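# About Timberg Show Services

We started out the way a lot of country businesses do, by being asked for a hand and not knowing how to say no. Margus Dzene had been stewarding in the cattle ring when the local show found itself without anyone to take entries, and he went home that night with a shoebox full of forms and a promise to have the catalogue ready by March. It was — give or take a few misspelt heifers — and the neighbouring show rang soon after.

These days we look after entries, ring programs, stallholder bookings and judges' paperwork for agricultural shows, field days and the odd poultry auction. Last season we processed 3,875 entries, from draught horses to jars of marmalade, and found sites for 202 stallholders, every one of whom would have liked to be closer to the main gate.
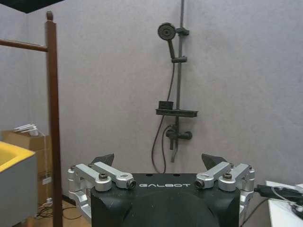

Our office is in the old Vasiliauskas produce store, just across from the saleyards, and you're always welcome to drop in. The kettle is generally on, and if you've brought your schedule with you we'll happily go through it at the big table, class by class, for as long as you've got. First-time exhibitors are very dear to us! If you don't know your led classes from your ridden ones, or whether a sponge may be iced, please do ring and ask — we'd much prefer a chat beforehand to a disappointed face at the judging table.

Entries can be lodged online through Closeo, or on paper if that's what you're used to. Plenty of our families still post theirs in, and we've kept the printed form at 2 pages so it fits nicely in an ordinary envelope. 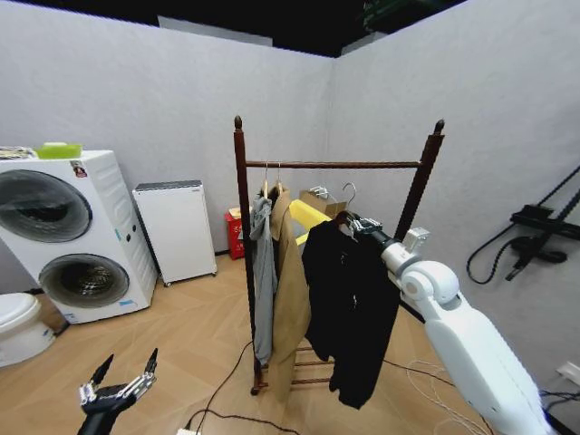

Luvent Field Days wrote to us that their horse section had never before started on time, and that the ring stewards were still talking about it over tea.

We're now taking bookings for the coming season, and small shows get the same care as large ones. Give us a call any time after 9 am.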